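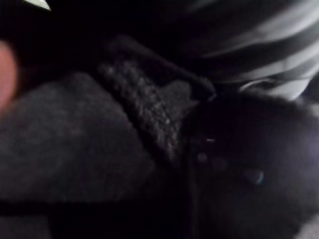 Re: [prilotcombe-knit] winter bin, what's in it??

Hi all, quick one, typing between loads

Went through the dark stuff last night. Mostly grays and blacks, all squashed in together. Felted things need to come OUT from under the heavy stuff please, they go flat and stay flat. Ribbed edgings are fine, they spring back. Stripes I've put in with the blacks for now, shout if you hate that.

Hsiu-ying Cheung wrote:
> Can someone tell me what's left in the winter bin before I cast on
> anything else? I've got 2 balls of the Losby charcoal and don't want
> to make a third gray hat if we already have a heap of them. Also is
> the speckled yarn all used up? I was hoping to do a cuff with it.
> And who has the key to the Ciseck cupboard, it isn't on the hook.

Hsiu-ying - please no more gray hats!! Mittens if you can stand it, child sizes. We have 7 pairs and I promised the school 12 by the end of February. Speckled yarn, there's a bit left, not a full ball. Would do a cuff, maybe two if you keep it narrow. I'll leave it in your tray.

Key is in my coat, sorry. Will bring it back at noon.

Other things
- labels: we ordered 1000, so stop cutting them in half
- anything felted, fold once, no pins
- if a piece has a loose end weave it in before it goes in the bin, I did nine last night and my eyes are shot
- lids ON, moths

Gotta run, dryer's buzzing. More tonigth if I get to the hats.

M.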